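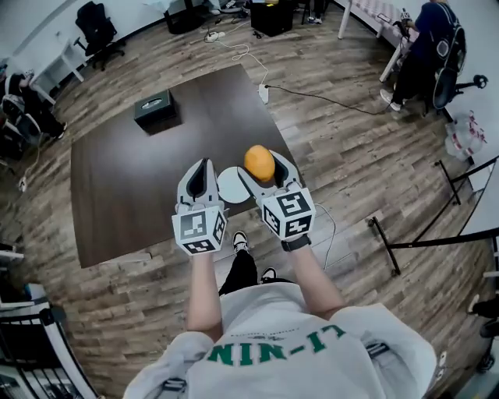 Danitbridge sells the Skomley kit to labs and integrators that want manipulation data from human hands before they commit to a robot arm. It went on general sale in April, and the second hardware revision is now shipping. The kit is a pair of hand-held grippers, a base box and a recording license. Most of the questions we get from readers concern tracking, so that is where we began with Wael Bennani, who runs the product. Each gripper carries a white cube printed with square black-and-white markers, and during a pick, such as a piece of fruit raised over a plate, the pose of the hand is computed from whichever faces are in view. "One face is enough for a pose," Bennani said. "Two faces give you a pose you would want to train on. With one face at a steep angle, the rotation estimate gets noisy, and we flag those samples in the log."

The flag is a single column in the export file. Bennani said the company considered dropping flagged samples automatically and decided against it after customers asked to set their own limits. The default threshold can be changed per session. It can't yet be changed per gripper, a limitation the manual mentions only in an appendix.

We asked why the cube is printed when smaller active markers are available. "Cost, and repair," he said. "If a face is scratched, you replace the face. You peel it off, put the new one in the recess and run calibration again." Calibration takes six minutes by the manual. Hajar Chraibi, who sets up data collection at the integrator Kuterero and has used the kit since the first revision, puts it higher for a new operator. "The procedure is fine. People hold the gripper too close during the rotation step and it fails, and they start over. After a few days they stop doing that."

Chraibi's team records tabletop work, mostly picking and placing produce and packaged goods. She rates the curved fingers well for round objects and less well for anything flat. "A card on a table is hard. You have to slide it to the edge. An arm with the same fingers will have the same trouble, so in a sense the data is correct, but it slows the session." Danitbridge sells a flat-tip finger set separately. Bennani confirmed that switching fingers changes the width calibration and that the two sets should be kept in separate recordings.

Each gripper weighs 340 grams less in the second revision, according to Bennani, who attributes the change to a smaller battery housing and a shorter handle. Chraibi said the difference shows up late in a shift. Her operators work in blocks of 40 episodes and then rest their forearms. On the first revision they were asking to stop before the block was finished.

Cabling drew the most criticism. The grippers record to the base box over a wired link, and the supplied cable is thin and light enough that it does not pull on the wrist, but it has to go somewhere. "We run it down the operator's side," Chraibi said. "If it crosses the table, it ends up in the data, and sooner or later it catches on an object." She would like a clip on the handle. Bennani said a clip is in testing. A wireless version is not planned, because the width sensor and the video have to share a clock and the company has not been satisfied with the drift it measured over radio.

On output, the kit writes one file per episode with pose, finger width, timestamps and the marker flag. Converters are included for two common training formats. Kaede Nishimura, who maintains the converters, said the usual support request concerns coordinate frames. "People assume the origin is at the fingertips. It is at the center of the cube. The offset is in the header, and the converter applies it if you pass the option. By default it doesn't." Asked whether the default should change, she said that it would break scripts customers already have, and that the next release will print a warning.

Support is by ticket. Nishimura said the team closed 122 tickets for the first revision, of which 34 came down to that offset.

Chraibi's remaining complaint is with the session software, which requires both grippers to be connected even for one-handed tasks. Her team leaves the idle one on a stand and discards its channel afterward. Bennani acknowledged the request and gave no date for it.

Replacement marker faces and cables can be ordered individually. Finger sets are sold in pairs. The base box is covered by the same warranty as the grippers, and first-revision owners can use their existing box with the new handles after a firmware update.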